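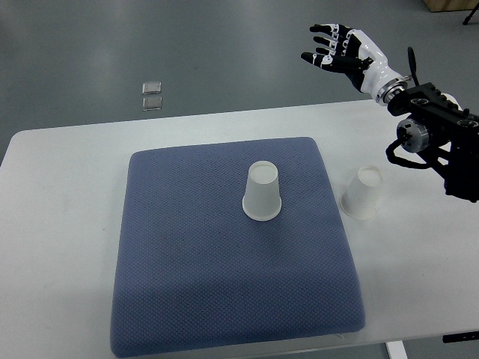 A cushion, two paper cups and a robot hand at the Gresta practice table, Wei Hall.

A morning at Gresta in Eradmont

I have wanted to get inside Gresta ever since I heard they were teaching robots to tidy up. Not build cars, not weld anything. Tidy up! Gresta is the company that resets meeting rooms and lounges after events, and if you have been to a conference in Eradmont you have probably left a paper cup behind for one of their crews to find. In March they opened their training hall to visitors for a morning, and I was in line well before the doors opened at 9.

The hall is called Wei Hall, and it sits behind the main depot, past the vans. You get a visitor badge, a short safety talk (stay behind the yellow tape, don't lean on the tables) and then you are pretty much free to wander and ask questions. I asked a lot of them.

The cup problem

Cups were the part I liked best, so I'll start there. After a big event the crews find cups everywhere, and plenty of them end up on sofas and seat cushions. Picking one up is nothing to you or me. For a robot hand, a thin paper cup is a mean little test, because a grip that's a bit too strong crushes it, and a cup on a cushion isn't standing on anything firm. Push down by accident and the whole surface gives way under it.

So Gresta practices on exactly that. At the table where I spent most of my time there was a thick blue-gray cushion with one cup upside down on it, and another upside down on the bare table next to it. Same kind of cup, two very different jobs. The project is called Jeltitz, after the street where the company had its first office, and the hand has fingers and a thumb much like ours. Our guide told us the early version used a simple two-sided clamp, and that it went through cups at a terrible rate.

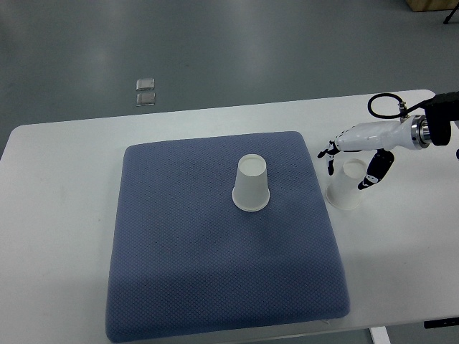
What surprised me is how much of the know-how comes from the cleaning crews. They are the ones who said cups should be practiced upside down as well as right side up, since people flip them over when they're done. They also pushed for cushions early on, when the engineers were still happy working on hard tabletops. I love that. You could tell from the way the crew people talked about it that it felt like their project too.

I got chatting with a woman who had worked nights for years before moving over to the hall. Her job now is setting out the tables and writing down what went wrong when a try goes badly. "I used to pick them up," she told me. "Now I'm the one deciding if it was picked up right." She still does a regular cleaning shift now and then, and said she'd miss the crew if she didn't.

What changes on the night shift

This was the part I had the most doubts about, and I was glad they gave it real time. Gresta looks after 70 rooms in Eradmont, and there are 23 people on the night crew. The plan is to start Jeltitz in four of those rooms, all lounges, with a crew member close by for the whole shift. The robot would collect cups. Everything else - spills, trash bags, moving chairs, noticing that a lamp is broken - stays with people.

One man in our group asked straight out whether anyone would lose hours. The answer was that no hours are being cut during the trial and that it would be looked at again afterward. I'd have liked something firmer than that, and so would he, judging by his follow-up question. But they didn't dodge it, and a couple of the crew joined in and said what they thought, including that all the bending is what wrecks your back by the end of the week. Less of that would be welcome.

There is new work as well. Eight people from the crew have been through a short course on running and stopping the machine, and they get a higher rate on the shifts when they use it. More want to sign up than there are places. 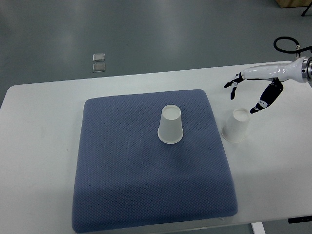
If you want to go

Gresta plans another open morning in October. It's free, but you have to book through their front office, and groups are kept small. Wear closed shoes or they won't let you into the hall. The bus stops right at the depot gate, and parking is tight because of the vans.

Go to the cup table first, before it gets busy, and talk to the crew people as well as the engineers. I stayed until they closed at noon and still had questions left, mostly about glasses and mugs. Those are on the list for later, I was told, and I've already asked to be let back in when they start!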